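Halliday Paired Gripper Kit - cloth handling set

README for the trial data, Zolurstead workroom
Maintained by Tetteh Agbeko

What is included

The set holds 1318 episodes with one blue cloth on a covered table. Each episode has video from the gripper, finger opening and a short task note.

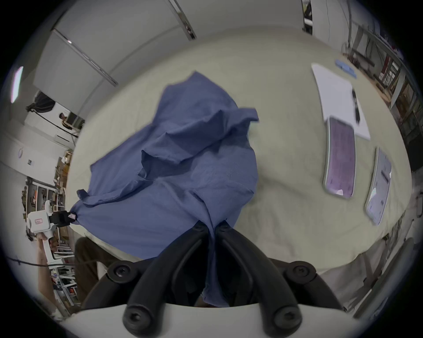
Both grippers of the kit write to the same clock, so please load left and right together. The files are split into folders of 400 episodes, and the last one is smaller.

Grasping

The curved black fingers close on thin fabric quite well. Thick seams I did not test enough yet.

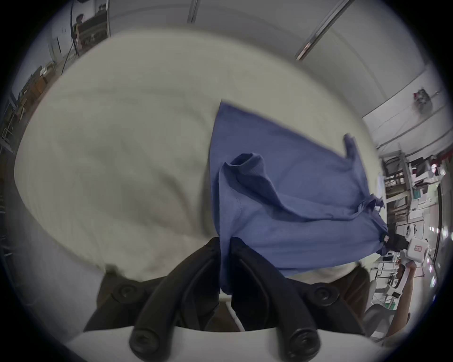

Finger opening is stored from 0 (closed) to 2000 (fully open). A Datex reader is in the tools folder - it needs the newer Honmont driver.

Flat cloth episodes are labelled "spread".

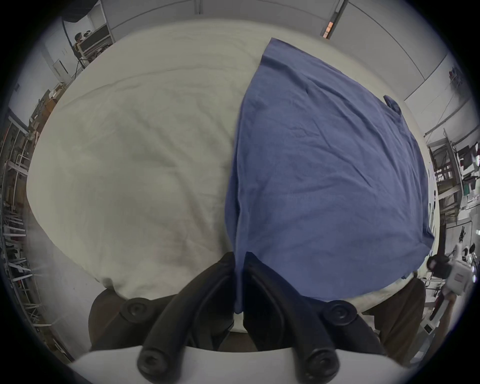
Known problems

In 10 episodes the task note is missing. Colour is not calibrated between the two units.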